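March 2025
By Bořivoj Štěpánek, Menditz Workplace Services

Speaker notes: Automation and the Evening Shift at Zokcombe

1. Opening
Thank the hosts at Jarnstead. State the subject: what changed for the 40 members of the room service staff once tidying robots joined the evening shift.

2. What staff were told
Every layout is rehearsed in simulation before a robot enters the building. Staff reviewed 151 rehearsals in February and could reject any of them. Pause here for questions.

3. What changed in the work
Less lifting, more checking. Two supervisors now approve layouts, a duty added to their job descriptions with pay. Mention the complaint about longer handovers; it remains open.

4. A lounge layout under review
Point out the open carpet between the desk and the armchair. Reviewers must also consider the small purple item on the floor under the desk. 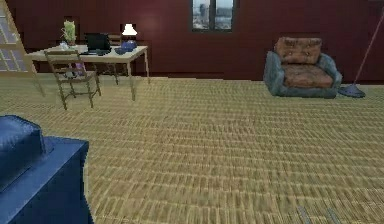
5. Commitments
No position ends without consultation. Training hours are paid. Read the clause in full.

Related items
Kolář: Handover Times After Automation
Jarnstead Workplace Forum: Program
Menditz: Staff Review Procedure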